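Notes on the Second Collection Period at Pernside

Since October our group has been gathering demonstrations for the learning system that we refer to internally as Cisudex. I have been asked by several readers to set down how the work is organized, and this entry is intended to serve that purpose. It reflects my own views and should not be taken as a statement by Gekden, which funds the laboratory.

The principle is simple. An operator guides the arm through a task by hand controller, the wrist camera and the joint positions are recorded together, and the resulting episode is stored with a short written instruction. The system is later trained to produce similar motion from similar views. The quality of the training set therefore depends a great deal on the person holding the controller, and on decisions that are made before any recording begins.

Our present plan calls for 88 episodes per task, across six tasks. Of each 88, a portion is set aside before training and is not consulted until evaluation. Kilian Egger drew up the schedule, and operators rotate after every 40 episodes. The rotation was introduced after the first period, when one task had been recorded entirely by a single operator. The trained policy copied his habit of pausing above each object, and the pause had to be removed from the data by hand.

Episodes are reviewed on the same day. Jana Gerlach reads through the wrist recordings at reduced speed and assigns one of three marks: keep, keep with note, or discard. A discarded episode remains on the drive. We had formerly deleted such material, and later regretted it when we wished to study how operators recover from a missed grasp.

A matter that has taken more of our time than expected is the condition of the fingers. The wrist camera sees them in every view, and their surface is consequently part of what the system learns. We wrap them in paper tape, which is cheap and easy to replace, but tape wears and creases, and the fingers do not look the same at the end of a long session as they did at the start.

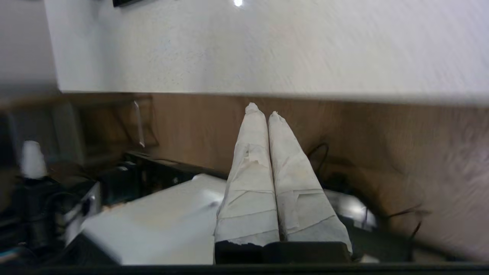
Wrist view with the taped fingers together. The tape on the left finger is torn partway up.

Opinion in the group is divided on how to proceed. Engelbert Lüthi prefers to rewrap at fixed intervals, so that the appearance of the gripper stays within narrow limits. Hye-jin Won takes the opposite position and would leave worn tape in place for part of every task, on the grounds that a policy trained only on tidy fingers may behave poorly once they are no longer tidy. I find her argument the stronger of the two. We have agreed to record the state of the tape in the session log under either approach, which will at least allow the question to be tested.

Motion blur is the second matter under discussion. When the arm turns quickly, the background streaks while the fingers remain fairly clear. The written guidance now asks operators to move at a steady pace between objects, but it does not forbid fast movement – a working arm will move fast at times, and the training set should contain such passages. Episodes are marked down for blur only where it hides the object at the moment of contact.

The written instructions deserve a word as well. In the first period they were typed by whoever was nearest, and the same task appeared under 55 different wordings. Some variety is desirable, but much of this was simple misspelling. Aurelia Aigner has since prepared a list of approved phrasings, and the operator selects one before the recording starts. Free text is still permitted in the notes field.

The schedule for the coming weeks is as follows. The drawer task will be completed first, followed by the cable task, for which the operators have requested additional practice time. Review of both will be held on Thursday afternoon in the small meeting room. Our colleagues at Rainer have asked for an early copy of the drawer episodes, and these will be sent once the log entries have been checked against the recordings. Questions on the review marks may be addressed to Jana, and those on scheduling to Kilian.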